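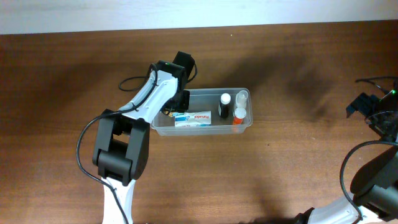 4. Containers and the visibility of small packets

4.1 Wall height and the view from above

Small packaged supplies are mostly found by eye, and the container they are kept in decides how much of each packet can be seen before anything is touched. In the treatment rooms we studied, staff usually looked into a container from a standing position, at an angle, with one hand already on its way down. A deep box hides the near part of its floor from this position, and a divided drawer hides whatever lies against the front of each division. The shallow tray does better on both counts. In Figure 4 the packet in the left half of the tray lies flat on the floor of the tray, so that the name Ansell can be read in red on white, and the blue printed areas at its left and lower edges are also in view. Either would be enough for a person who knows the packet. Stood on its narrow edge in a deeper box, the same kind of packet would show a strip of its wrapping and little else, and our observers noted many cases where such packets were pulled out, read and put back.

We use the term "face-up storage" for this arrangement, meaning that the largest printed side of a packet is turned towards the person looking. The term says nothing about order. A tray can be untidy and still be face-up, and several of the trays we recorded at the Vutton site were exactly that: packets at odd angles, some overlapping at a corner, all of them readable. Staff at Vutton described these trays as messy and also said they had no trouble with them. The two statements appeared together often enough that we stopped treating tidiness as a sign of good storage and coded it as a separate item.

4.2 Clear and opaque walls

The material of the container matters less than we had expected when the container is shallow. The survey covered 117 containers in 11 rooms across the Nadetti, Vutton and Dalisay sites, and each was coded for wall height, wall material, lid, label and position in the room. Clear or translucent walls were common in all three places. They are generally bought on the belief that contents can be seen from the side, and purchasing notes at two of the sites say so in almost the same words. With a deep box on a shelf at eye level this is true, within limits. With a shallow tray on a table it hardly applies, as the person is looking over the wall and not through it.

Translucent walls also take on the colour of what is behind them. The tray in Figure 4 stands on reddish-brown wood, and the wood shows faintly through the walls with a greyish tint. On a white worktop a tray of this kind is much harder to pick out, and at Dalisay, where the worktops are white, staff had stuck coloured tape along the lips of several trays. They told us the tape was there to stop people setting cups down on the edge. We saw the same tape at Nadetti on trays kept on a dark shelf, where it had been added as a sign that the tray was to be restocked from the corridor cupboard and not from the main store. A new member of staff moving between the two sites could easily take one meaning for the other.

Opaque trays had one advantage that came up in the interviews and that we had not planned to ask about. Marks and dust show less on them. Scratched clear plastic was described as looking dirty after cleaning, and trays in this state were sometimes taken out of use and kept under the sink for other purposes. We did not record how many trays were lost in this way.

4.3 Corners, lips and cleaning

Rounded corners were preferred by everyone who had to wipe containers out. A cloth reaches the whole of a rounded corner in one movement, while a square corner has to be cleaned with a fingertip or a brush. The point is familiar from work on food storage and we mention it only because it affected what was kept where. In rooms with both kinds, loose packets had drifted into the rounded trays and heavier things, such as tape rolls and bottles, into the square ones. No instruction had been given to this effect at any site.

The lip has two uses. It stiffens the wall, and it gives the fingers something to hold when the tray is lifted with its contents. A thin raised lip is enough for packets. It is not enough for a tray of full bottles, and at Nadetti two trays had cracked at the lip after being carried this way. The replacement trays, sold under the name Skisasa, have a wide folded lip that is easier to carry but takes up more of the shelf. Fewer fit side by side, and the trays that no longer fitted had been stacked. Stacking undoes most of the benefit described in 4.1, and in our view the wide lip was a poor choice for those rooms, although the staff who carried the trays liked it.

4.4 Mixed trays

A tray given over to one kind of item is simple to restock and simple to check. Even so, mixed trays were found in every room. Some had been set up on purpose, to bring together what was needed for one task. Others had become mixed over time, usually from items left on a worktop and swept into the nearest container at the end of a shift. We distinguished the two by asking a member of staff what the tray was for. If the answer was a task, the tray was coded as a task tray. If the answer was a list of contents, or a shrug, it was coded as a drift tray.

Task trays tended to hold few items and to have clear floor between them. Drift trays filled up. Once the floor was covered, new items went on top, and the packets underneath could no longer be read. The change from one state to the other was quick. A tray at Dalisay that had been a good task tray at our first visit had a full second layer at the next, with the original items still at the bottom and still in date.

Restocking followed the same pattern. Over seven weeks we collected 168 restocking slips, the small forms filled in when supplies are taken from the store to a room. Slips for task trays named the item and the number wanted. Slips for drift trays were vaguer, and a good many asked for items which were later found in the tray itself, under something else. Staff were aware of this. One nurse at Vutton called it "buying it twice" and said that the quickest way to find out what was in the tray was to tip it out on the table, which she did at the start of most weeks.

Tipping out deserves a short note, as it was seen at all three sites and appears in none of the written procedures. The contents are spread on a clear surface, turned face up by hand, and returned in a single layer. What does not fit goes back to the store. It takes little time with a shallow tray and rather more with a deep box, where things have to be lifted out first. Where a room had a table with free space beside the trays, it was done often. Where the only surface was a narrow worktop with a sink in it, it was put off, and those rooms had the fullest trays in the survey.

4.5 Where the tray stands

Position was coded simply as table, worktop, open shelf, cupboard or drawer. The table was the best position for reading packets and the worst for keeping the tray in one place. Trays on tables were pushed aside for paperwork, carried to another room and left there, or used to hold a door open. Trays in drawers stayed where they were but were looked into less often, and expired packets were found mainly there.

Light also played a part. Several rooms had a single window, and a tray in the shadow of a cupboard or of the person using it was harder to read than the same tray a short distance along the table. Red and blue print on white remained legible in the dimmer positions. Pale grey print did not, and neither did text printed straight onto a clear film. Glossy wrappings caused trouble in the other direction, under ceiling lights, where a reflection could cover the whole name. Staff dealt with this by tilting the tray, which again is easy with a shallow one - provided the contents do not slide to the far end.

4.6 Limits of the container survey

The survey was carried out in November and shows the rooms as they were then. The coding sheet was revised on 15 Jun 2020, when lids were split into hinged and loose, and the earlier sheets were recoded from notes. In a small number of cases the notes did not say which kind of lid had been present, and these containers are left out of any comparison that depends on it.

We did not time how long it took people to find things. Timing was tried at Nadetti and given up after staff began laying out supplies in advance when an observer came in. The statements above about ease of finding rest on what was seen and on what people told us, and they should be read with that in mind. The three sites also buy through the same supplier, so the range of containers was narrower than it might be elsewhere. Wire baskets, for example, did not occur at all, and we can say nothing about whether packets lying on an open mesh are as easy to pick up as those on a smooth floor.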